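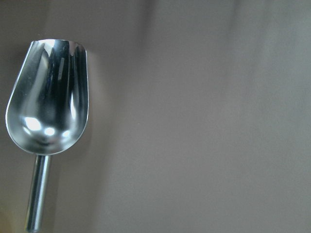
How to Move Your Baby from Bottle to Cup

Most babies can start practicing with a cup around the time they begin solid food. Practicing and switching are two separate jobs, and it helps to keep them apart in your head. First the baby learns what a cup is. Later, you take the bottles away one at a time. If you try to do both in the same week, you will probably have a hard week.

Check with your pediatrician before you start if your baby was born early, has trouble gaining weight, or coughs and gags a lot while feeding.

What you need

One small open cup with no lid. One straw cup or a cup with a soft spout, for the car and the stroller. Several bibs. A towel for the floor. You do not need a full set of cups in different stages. We bought four kinds for our first child and used two of them.

Step 1: Let the baby play with the cup

Put the empty cup on the high chair tray at one meal a day. The baby will chew it, bang it and throw it. Pick it up and give it back a couple of times, then put it away. Do this for several days before you put anything in it.

Step 2: Add a little water

Pour in just enough to cover the bottom. Hold the cup yourself, touch the rim to the baby's lower lip, and tip it until the water reaches the lip. Stop there and wait. Do not pour it into the mouth. The baby will close on the rim and take some, or will let it run down the chin. Both are fine at first.

Two or three sips is enough for one sitting. If the baby turns away, the practice is over until the next meal.
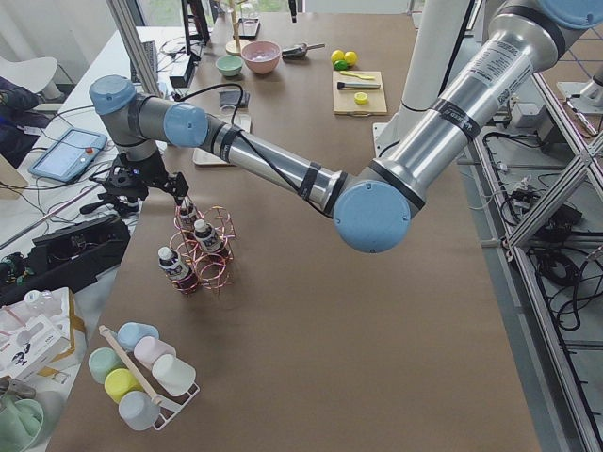

Once the sips are going well, let the baby hold the cup with your hands over the top. Take your hands away a bit at a time. Expect spills for a couple of months. Keeping the amount small does more good than any special lid.

Step 3: Put milk in the cup

Some babies decide that water goes in a cup and milk goes in a bottle. To get ahead of this, offer a little breast milk or formula in the cup at lunch. Offer it at the same temperature you use for bottles. If it gets refused, try again the next day at the same meal and don't switch meals around.

Step 4: Drop the midday bottle

Wait until the baby is drinking well from the cup at meals and your doctor is happy with the idea. Then replace the midday bottle with a cup of milk and a snack. Give it in the high chair, away from wherever you usually do bottles. Hold this step for a week or more before going further.

My neighbor Rebecca Longo did it the other way and dropped the morning bottle first, and that worked for her son because he woke up ready for breakfast. Pick whichever bottle your child seems to care about least.

Step 5: Drop the morning bottle

Go straight to the high chair after the diaper change. Have the cup poured before you get the baby up. A long wait in the kitchen is when most of the crying happens.

Step 6: Drop the bedtime bottle

Leave this one for last. Start by moving it earlier, so that it comes before the bath or the book. Aim for 30 minutes between the end of the milk and the crib, with tooth brushing in between. After several nights of that, change the bottle to a cup. Keep everything else in the routine the same, including who does it.

If you have been putting the baby down with a bottle in the crib, stop that first, and treat it as its own step. Milk left on the teeth overnight can cause decay.

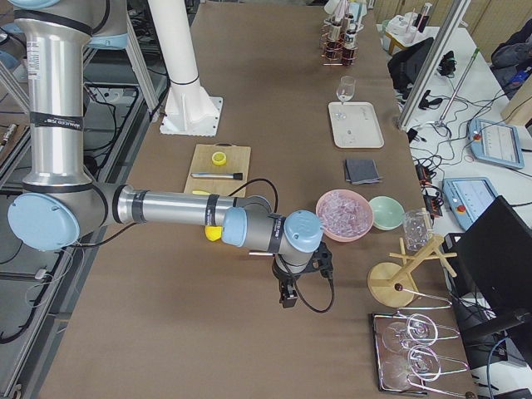 Lemon slice on a cutting board.

Common problems

The baby only bites the straw. Dip the straw in water, put your finger over the top end, and let the drops fall into the baby's mouth. Most work out the sucking after a few tries.

The baby drinks less milk than before. Some drop is normal when solid meals get bigger. Count yogurt and cheese too. Call the doctor if there are fewer wet diapers than usual.

Day care still gives bottles. Send the same cup you use at home and write down which feedings have changed. Elisa Zuccaro, who had both of our kids in her toddler room, liked to have it on a card taped inside the bag.

The baby is sick or teething. Stay at the step you are on. Start moving again when sleep and appetite are back to normal.

Cleaning

Take straw cups fully apart every day, including the valve. Use a thin brush for the straw and let the parts dry in the open before you put them back together. Throw out any piece with dark spots that do not scrub off.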